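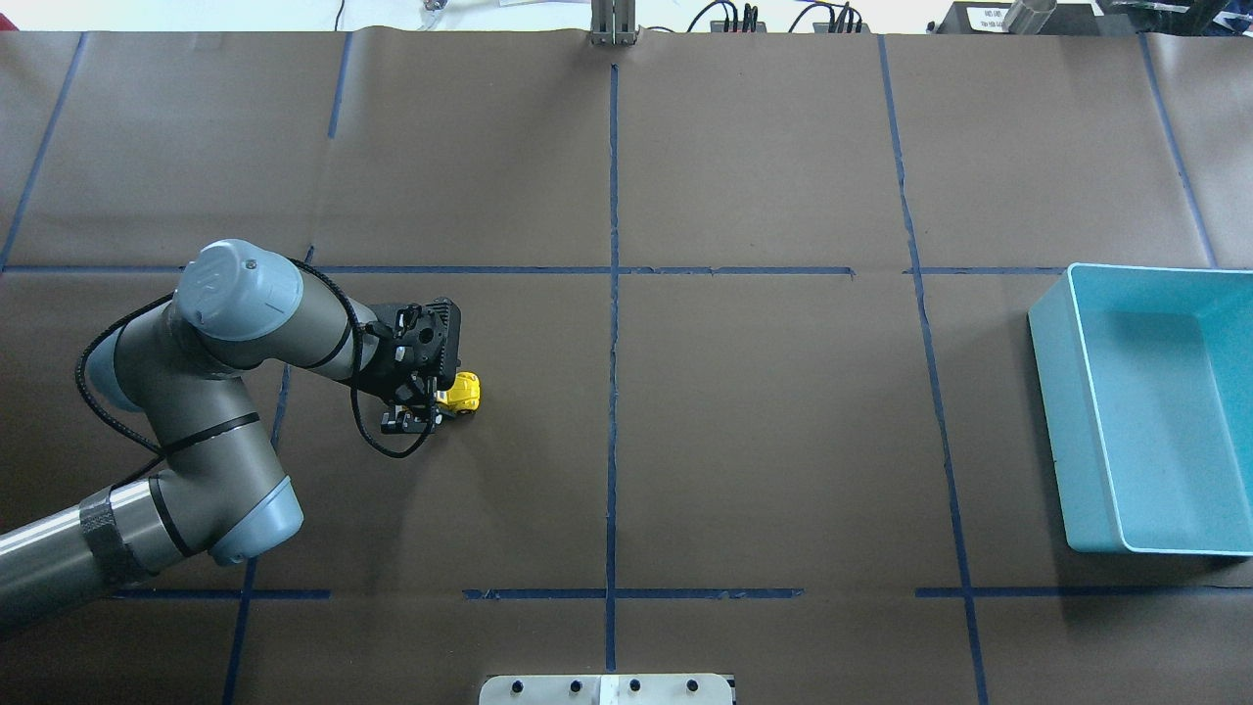 칸별로 시작 위치를 나눠서 데모를 모아야 할까요?

Mali Sayce | 수요일 | 댓글 4 | 공유 2

안녕하세요, 집기 동작 모방학습용 데이터를 모으는 중인데 슬슬 헷갈려서 글 올려요. 갈색 종이 깔고 파란 테이프로 칸을 나눈 다음, 노란 장난감 자동차를 집어서 오른쪽 청록색 통에 넣는 작업이에요. 지금까지 원격조작으로 200개 모았는데 자동차를 거의 가운데 근처에만 뒀거든요 ㅠㅠ 학습시켜 보니 가운데서는 잘 집는데 가장자리 칸으로 가면 그리퍼가 엉뚱한 데로 내려가요. 600개까지 그냥 늘리면 나아질까요, 아니면 칸마다 개수를 맞춰서 다시 모아야 할까요? 실패한 것도 남겨둬야 하는지 궁금해요!

Rhun Sayce

저도 작년에 똑같이 당했어요. 같은 자리에서 900개까지 모아봤는데 가장자리는 끝까지 안 되더라고요. 기존 200개는 버리지 마시고, 빈 칸부터 돌아가면서 채우세요. 저는 칸 순서를 미리 섞어서 종이에 뽑아놓고 하나씩 지워가며 했어요. 자동차 방향도 꼭 돌려주세요(이거 빼먹으면 옆으로 놓인 차를 못 집어요). 그리고 칸 정중앙에만 놓지 말고 테이프 위에 걸치게도 놔보세요. 실패 데모는 따로 폴더를 만들어 빼두시고요. 다만 한 번 헛집었다가 다시 잡아서 통에 넣은 건 저는 학습에 넣습니다. 그런 게 127개 있었는데 넣고 나서 다시 시도하는 동작이 확실히 늘었어요.

Arwel Morgan

많으면 많을수록 좋죠 ㅎㅎ 600개 가세요.

Eluned Jarman

위에 Rhun 님 말씀에 하나만 보태요. 통 위치도 조금씩 옮기실 건지 먼저 정하세요. 저는 Landeg 프로젝트 때 통을 고정해 놓고 모았다가 나중에 책상을 옮기면서 거의 다 다시 찍었어요... 평가용 칸 몇 개는 데모를 아예 안 모으고 남겨두시면 비교할 때 편해요.

문의: 게시판 운영팀 | © Pondulitz 커뮤니티 | 맨 위로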